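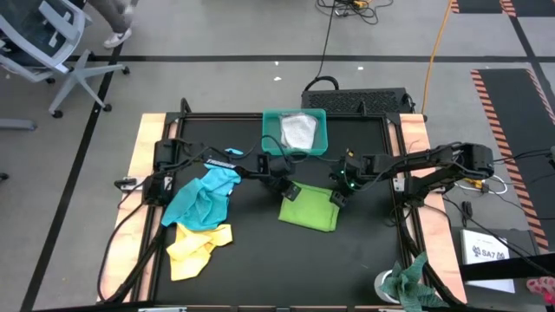
Cloth Folder and Sorter, part-time (Gresley depot)

4 min read

Fustmont hires out table linen, tea towels and cleaning cloths to people who would sooner not own any. Cafés, village halls, one very particular dance school. Everything comes back to us in a state, gets washed at Mosirano next door, and then has to be folded by somebody. We would like that somebody to be you.

The job is folding. We say so early, as previous adverts talked about "textile presentation" and brought in several people who wanted to design curtains. You will take a crumpled cloth, make it flat, fold it into a rectangle and put it in a basket with others of its kind. Then you will take another one. There are 2,096 cloths in circulation at present and they do not seem to tire.

What the work involves

Clean cloths arrive in tubs, in the heap they came out of the dryer in. You sort by colour first. Yellow goes to kitchens, light blue to glass and mirrors, white and patterned to front of house. Green is the difficult one. We stock a lime and a dark green, they go to different customers, and under the strip light by the door they look more alike than you would believe. Carry them to the window if in doubt. The dance school will know.

After sorting, you fold. The house fold is in half, in half again, then smoothed with the flat of the hand, edges to the left. It does not have to be perfect. It has to be rough-and-ready square, stackable, and the same as the one beneath it. We have had folders who could produce a swan, and we were happy for them, but a swan does not go in a basket with 30 others.

Full baskets hold 31 cloths. The number comes from the height of the delivery shelf and has nothing mystical about it, though it has outlived two attempts to round it down. Baskets go to the packing bench, where you tie on the customer's tag and start a fresh one.

Anything torn, singed or permanently the colour of beetroot goes in the rag bin. Please don't be sentimental. We once kept a tablecloth for a whole winter in the hope that it would improve.

Hours and pay

Four mornings a week, starting at 7.30 and finishing at noon, with a proper break at ten. You choose which four, within reason, and then stick to them. Pay is above the legal minimum by a margin we'll tell you on the phone, and it goes up after your first three months. Holiday is paid. The biscuits are supplied by us and the quality varies.

The post begins in May and is permanent. You'd be joining a team of 4, all of whom have firm views on the radio.

Who we're looking for

No experience needed. If you have folded a fitted sheet and remained on speaking terms with your household, mention it, though we don't hire them out and have no plans to. You should be comfortable standing for a good part of the morning (there are high stools, and using them is not a sign of weakness) and able to lift a full basket from bench to shelf. You need to be able to tell one colour from another, or be willing to say when you can't — we can label the tubs if that would help, and we'd like to know before you start so it's done.

A tolerance for lint is useful. So is the sort of mind that can wander off while the hands carry on.

How to apply

Write us a few lines saying why you'd like the job and which mornings suit you. A CV is welcome but a page is plenty. Drop it in at the Gresley depot or post it to Fustmont, Ansari Yard, marked "Folding". The letterbox is the one on the left. The one on the right belongs to Mosirano and is full of coat hangers.

We'll ask everyone on the shortlist to come in for an hour, paid, and fold a basket with us. Wear something you don't mind getting fluff on. You'll hear from us either way within two weeks of your visit.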